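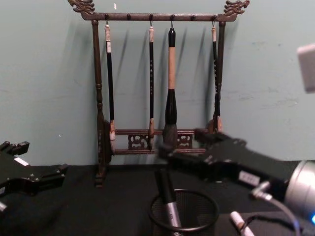

*Calligraphy brush rack in dark wood, with carved openwork panels between the lower crossbars.*

# Sizing, Ink and Absorbency: A Conversation at the Skindard Mill

The Skindard mill in Nindadeo makes paper for brush and pen. Its best-known sheet, Kindel, is sold in two grades, sized and unsized, and most of the letters the mill receives are about the difference between them. We spoke with the mill's technical manager about what sizing does, how it is measured, and why the same sheet can behave differently in two houses on the same street.

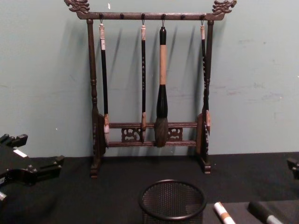

**Words: Brynjólfsdóttir**

Sizing is any treatment that slows the movement of water into paper. Untreated plant fiber takes up water readily, and the gaps between the fibers draw it along. "People talk about ink sinking in," the technical manager said. "What matters to the writer is mostly the sideways travel. A stroke can soak straight down and still have a clean edge."

The sized grade of Kindel is treated on the surface with gelatin after the sheets have been dried once. They are passed through a warm bath, pressed, and hung again. A batch is 400 sheets. The bath loses strength as the batch goes through, and the mill corrects for this by topping it up at fixed points in the run.

"We used to top up by eye. The color of the bath tells you something, but it tells you late. Now we check the solids with a refractometer, and the last sheets match the first ones closely enough that I can't sort them by hand."

Test sheets are pulled from the start, the middle and the end of every batch. Each gets a measured drop of ink from a pipette, and the width of the mark is read after it has dried. The manager keeps the test sheets for three years. They are filed by batch in flat drawers, and complaints are answered by taking out the matching sheet and repeating the test next to the old mark.

A good share of the complaints concern storage. Gelatin is sensitive to moisture, and a sheet that has spent a summer in a damp room may spread ink in patches while the rest of the surface performs normally. The mill holds its own store at 50 percent relative humidity.

"I don't ask customers to match that. I ask them to keep the paper in its wrapper, flat, off an outside wall. If it has been carried in from a cold car, leave it wrapped until it reaches room temperature. Most of the patchy sheets sent back to us were kept in a basement or a garage." 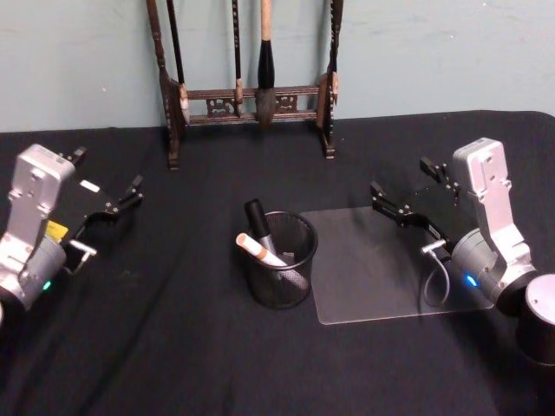 Issue 50

The unsized grade is made for a different kind of work. It spreads freely, and a loaded brush held still for a moment will produce a wide soft bloom. The manager regards it as the harder paper to make.

"With a sized sheet, the gelatin hides a lot. It evens out small faults in the formation. With nothing on the surface you see every thick place and every thin place the moment the ink reaches it. If the vat wasn't stirred properly, the customer finds out."

Formation is checked over a light table before pressing and again after drying. Sheets with visible clumps go back to the pulper. Sheets with minor variation are sold as practice paper, without the Kindel watermark, at a lower price. Demand for these rose after the mill began listing them separately in November, and the manager admits that there are weeks when the practice stack runs out before the first-quality stack does.
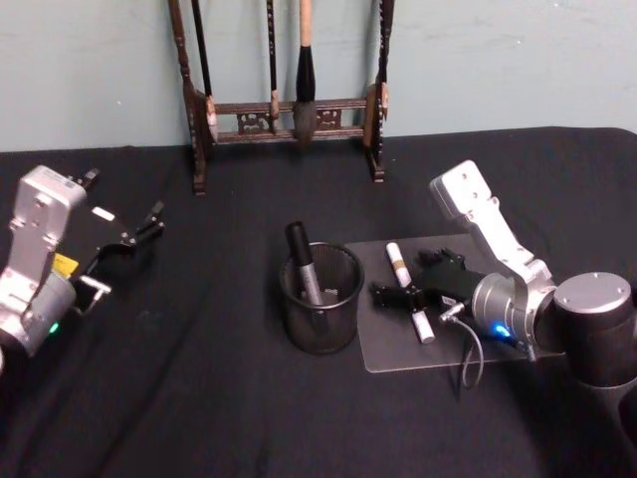

There is also the question of aging. Freshly sized paper is not at its best, in the manager's opinion, and the mill rests each batch before packing. The gelatin continues to harden during that period and the drop test gives narrower marks at the end of it than at the beginning. Shipping early is possible, and the mill has done it when a large order was pressing, but the manager was unhappy with the results.

"The sheet was within our limits. It just felt soft under the pen. Two customers wrote to say so, and they were right."

Asked whether a synthetic size added to the pulp would remove the need for the bath, the second drying and the rest period, the manager agreed that it would. The mill has run trials. Ink spread was well controlled and the cost was lower. The objection was to the surface, which did not stand up to scraping when a mistake had to be lifted with a knife. A gelatin layer can be scraped lightly, burnished and written over. The trial sheets roughened at once, and ink laid over the repair feathered.

Further trials are planned with a small amount of synthetic size in the pulp and a weaker gelatin bath on top. The test sheets from those runs will go into the same drawers as the rest.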